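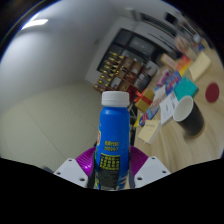 A woman in the second row asked me, when I gave this talk in Staritz, why a person needs forty minutes to speak about where the bottles stand. I did not have a good answer then. I told her I would put the answer at the beginning next time, so please start with it and do not skip.

The answer: in our office we lost more time on looking for bottles than on cleaning. I wrote it down for one month, in July, on a paper inside the cabinet door. Each person who was looking for something and did not find it in the first place made a line. At the end there were 37 lines. We are a small office, 14 people, and in July half of them are away.

(Pause. Let them read the slide with the paper. Drink water.)

SLIDE 2. What we have

Say: one white cabinet, with dark glass in the front. A wooden shelf with small square compartments. Gray carpet. Many bottles.

Do not describe every bottle. Last time I did this and it took too long. Only say there are two families: bottles we drink or cook from, and bottles we clean with. They came into the same shelf slowly, over years. No one decided it.

Mention that the shelf was bought for paper. The compartments are small, good for envelopes and small cards. A bottle fits in standing, but then the bottle behind it cannot be seen.

SLIDE 3. The color problem

I want to speak slowly here, this is the part people ask about after.

We used to say "the blue one." Bring me the blue one. The blue one is empty, who orders the blue one? This worked when there was only one blue bottle. Then we changed the supplier to Prosico, and two of the new products were blue too, one for glass and one for floors. The floor one should not go on glass. It makes stripes. One of us cleaned the whole meeting room window with it on a Tuesday morning before the visit from Stamness, and the sun came in at ten.

(They usually laugh here. Wait for it. If they do not laugh, continue.)

So the rule is: in speaking we use the word for the job. Glass. Floor. Sink. Never the color.

Also a warning about the small text. The small text on the label is where the important thing is written, how much water to add, what not to mix. But the label is often in a language that half of the office cannot read, or the letters are so small that you need a lamp. We put a piece of white tape on the back of the bottle and write on it with a thick pen: the job, the amount of water, and the month we opened it. On the back, so that the original label stays free. It is important to leave the original label free. If somebody gets the liquid in the eye, the doctor wants to see the original.

SLIDE 4. Caps

Short slide. A row of the same caps is very nice to look at and it tells you nothing. When all the caps in a row are gold, the eye sees only one long gold thing. I stood in front of such a row and looked for the vinegar with the vinegar in front of me.

What we do: a small round sticker on the top of the cap, with one letter. You see it from above, when you stand. Do not put it on the side, the hand covers it.

The stickers cost 1360 for a roll of 300, in our money. I say the price because in Staritz a man thought we bought a labeling machine. We did not.

SLIDE 5. Where things stand now

Walk to the other side of the stage for this one, it helps them to feel that something changed.

Cleaning products: down, but not on the carpet. We had one on the carpet with a cap that was not closed well, and the spot is still there. Now they stand in a plastic tray with a high edge, behind a door.

Food and drink: in the wooden shelf, one row deep. If a second row is needed, we have bought too much.

Glass compartments: only things that are not liquid. Cups, the first aid box, batteries, the good plates.

(If somebody asks about locks: yes, for an office with children visiting I would lock it. We do not have children visiting. Do not go longer into this.)

SLIDE 6. The list

We tried three lists. The first was a table on the computer and people did not open it. The second was the Pal application, which sends a message to the telephone when something is almost empty, but a person must first tell it that the thing is almost empty, so this was the same problem with a nicer picture. The third is a paper on the inside of the door with a pencil on a string. You take the last bottle, you write the job word on the paper. Whoever goes shopping takes the paper with them and hangs up a new one.

I still use Pal at home and I like it. Say this, so it does not sound as if I am complaining about them.

SLIDE 7. What did not work

Open shelf near the sink. Everything got sticky.

Refilling old bottles. We stopped this completely. An old drink bottle with cleaner inside is dangerous, even with tape on it. Say it two times.

Asking everybody to "keep it tidy." I wrote this in an email four times and I am a little ashamed of it.

SLIDE 8. Numbers again

Show the second paper from the door. One month, same rule, one line for each time somebody did not find the thing. Six lines. Two of them are mine, I was looking for my own cup.

Questions. If there is no question, ask them what is the oldest bottle in their office. There is always somebody who knows.

Check before leaving: adapter, clicker, the two papers from the door (originals, do not leave them on the table again).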